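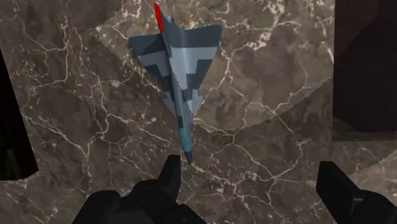

Minutes of the Robot Club, January meeting

Present: Liette Leclerc (chair), Wian Mofokeng, Aleksi Räsänen, Dagim Araya, and most of the new members who signed up before the holidays, which was lovely to see. Napaporn Srisuk took the minutes. Started at 4:10 p.m., once we had found enough chairs.

1. Minutes of the last meeting
Read and accepted, with one fix: the name of our simulator build is Filow, with one l. Napaporn apologizes to Aleksi, who named it.

2. Tabletop project
Wian gave us a nice long report on the pick-and-place task for the Kurkard student contest. The simulated kitchen counter is in good shape, and he thanked the newer members for their patience with the marble, which took far more evenings than anyone had planned for. The toy jet is still the object people argue over most. Its wings are wide and thin, and Dagim would like the fingers to close across the body near the tail, while Wian would like to try coming in from the nose. We talked this over for quite a while — happily, on the whole — and agreed that each of them will write up a version and we will run both before choosing.
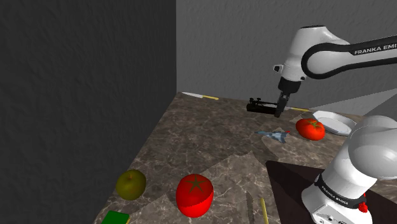 Aleksi reminded us that a plan which works for the jet has to leave the apple and the tomatoes alone, and that contest runs lose points for anything knocked into along the way. He would also like the starting positions shuffled more than they are now. Agreed, and Aleksi will do the shuffling script himself.

One of the new members asked if the knives could be picked up by the handle only. Everybody liked this, and it goes on the list for after the contest.

3. Practice runs
Dagim has logged 562 runs on the current build, of which 531 finished without the program stopping on an error. Finishing is a separate matter from getting the object where it belongs, as he was careful to say, and he will sort the log by object so we can see where the trouble is. Liette asked for this by the next meeting.

4. Money
We have $1,990 in the club account. The contest entry fee is $70 and was approved with no objections. Liette will pay it this month. The request for a second computer was put off until we hear from Hanavach about their student grant.

5. Room
We keep the Maluleke room through spring. Please push the tables back when you leave, and please take your mugs home.

6. Other business
Wian offered to stay late after the next meeting and help anybody who has not yet got Filow running on their own laptop. Bring your charger. Warm thanks to Liette for the ginger cookies.

Closed at 5:35 p.m.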